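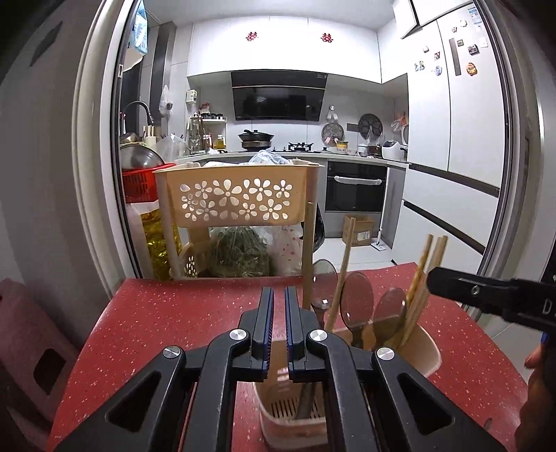

Small Kitchens, Drained Spoons and Rolling Carts: Your Questions

Welcome to the question page of Halotora Home Help. We visit people with small kitchens, help them find a place for everything, and then go away again and leave them to cook. Most of what follows came to us by email or over a cup of tea at somebody's table, and Halima Nnaji and I have tried to answer it all as we would if you were sitting across from us. Some of the answers go on a bit, I know. Do skip about.

Last updated 30 December 2021

Where should my everyday utensils live?

Out on the counter, in a holder, if you cook most days. I know there is a fashion for completely bare worktops and they do look lovely in magazines, but if you reach for the same wooden spoon every evening then opening and shutting a drawer for it soon gets tiresome. Keep the holder within one step of the hob, on whichever side your cooking hand is. If there is no room beside the hob, a counter just outside the kitchen door will do nicely, and plenty of people with very compact kitchens manage this way. Have a walk through the cooking of one ordinary supper before you decide. You'll find out quite quickly where your hand wants to go.

What sort of holder do you like best?

A plastic one with compartments and a slotted base, every time! Pretty jars and jugs are a pleasure to look at but the water sits in the bottom, and after a fortnight you have something down there you would rather not meet. With slots, the drips have somewhere to go. Compartments matter too, because they stop the long things from leaning on the short things. Pink, white, green, it makes no difference to the spoons, so please choose a colour you enjoy. Stand it on a saucer or a folded cloth if your counter marks easily.

Which way up should things go?

Handles down for ladles, spatulas and wooden spoons, so that you can see what you are picking up and the part that touches the food isn't sitting in the damp. Chopsticks can go in as a bundle, all the same way up, in a compartment where they have room to lean a little. Knives are the exception. If a kitchen knife must go in the holder it goes blade down, handle up, and in a compartment of its own so that fingers reaching for a spoon never come near it.

Wouldn't a knife block be better?

For sharp knives, yes, we think so. A wooden block near the sink or the chopping board is tidy and safe, and it keeps the edges from knocking against other things. A lot of our visitors have one knife they use for absolutely everything and like to keep it by itself, and we don't argue with them. Dry it well before it goes into either place. If there are small children about, both block and holder want to be pushed well back from the front of the counter.

How do I look after wooden spoons and chopsticks?

Wash them by hand in warm soapy water, rinse, shake, and stand them up to dry with a bit of air between them. Please don't leave them soaking in the bowl overnight – Babatunde Ezeani, who comes on most of our visits, will give you quite a long talk about it if you do. A rub with a little cooking oil now and again is good for spoons that have gone pale and furry. Chopsticks that have gone rough at the tips or show dark spots should be let go.

How often should the holder itself be washed?

Once a week if you can bear it. Take everything out, wash the holder and the base separately if they come apart, and run an old toothbrush through the slots. Grains of rice get in there. Let it all dry before you fill it again. I do mine on the evening I change the tea towels, so that one job reminds me of the other.

Are rolling carts worth the money?

In a narrow kitchen we are very fond of them. A plastic cart with a basket on top and a shelf lower down gives you storage that can be pulled to where you are standing and pushed away again when you need the floor. They suit vegetables particularly well, as the air gets round them. Ours at the Onuoha Street office cost 6 pounds second-hand and has been to more kitchens than I have.

Do measure first, though. Measure the gap, and then measure it again with the oven door open and any sliding door where you normally leave it. Garba Balogun once wheeled a beautiful cart up two flights of stairs for a client and then found that she couldn't open her oven.

What should go on the cart and what shouldn't?

Potatoes and onions are happy there, though in separate places if you can. Leafy greens are fine on the lower shelf for the few hours between the market and the pan, but take them to the fridge if supper is tomorrow. Open the bag a little so they don't sweat. Heavy things go low down, always. Folded carrier bags may have the top basket, but only as many as will fit with a flat hand pressed on them!

Where do I keep large bottles of oil?

On the floor or a low shelf, away from the heat of the hob and out of direct sun. Then fill a smaller bottle from the big one and keep that by your cooking. Pouring from a full, heavy bottle over a hot wok is nobody's idea of fun. Wipe the neck each time, and stand the big bottle in a plastic basket or on a sheet of newspaper so any drips don't creep across the tiles.

I have no cupboard space left for lids, steamers and boards. Help!

Look at your walls. A round steamer rack will hang quite happily from a strong hook, and so will a round board with a hole in it. Leave a small gap behind so the air can get in. Pan lids can stand upright, either in a rack or along the side of something steady, and they take up next to no room that way. The wok lid may as well stay on the wok. Just keep anything you hang well clear of the flame, and low enough that you aren't on tiptoe to fetch it.

Can I leave the wok on the hob all the time?

If it's clean and dry, and you use it nearly every day, then by all means. It has to live somewhere, and it is far too big for most cupboards. The one thing we ask is that you lift it up when you wipe the hob.

What about the red stool, the spare box, the vacuum, and all the other things that end up in a kitchen?

Every small home has a few of these. A light plastic stool is one of the handiest things you can own, so give it a proper parking place by the end of a counter where no one will trip. An upright vacuum can stand in a corner if there's a socket near. Cardboard boxes we are stricter about. Flatten them the day they are emptied, or you will find yourself keeping things in them.

Should decorations come down when we tidy?

Goodness, no. If you have paper cutouts on your cupboard doors from a wedding or the New Year, we work round them. Amarachi Danladi dusts hers with a dry, soft paintbrush, which seems to do no harm at all. Damp cloths will make the red run, so keep those for the handles.

How long does a visit take, and what does it cost?

Around 2 hours for a small kitchen, including a sit-down in the middle. The charge is 30 pounds, and that covers both of us. There is nothing to buy beforehand and you needn't clean up for us, though everyone does. To book, ring the office and ask for Tanko Idahosa, or leave your name on extension 228 and he'll ring you back, usually the same day. If you have stairs, a shared entrance or a cat who likes open doors, do mention it when he calls.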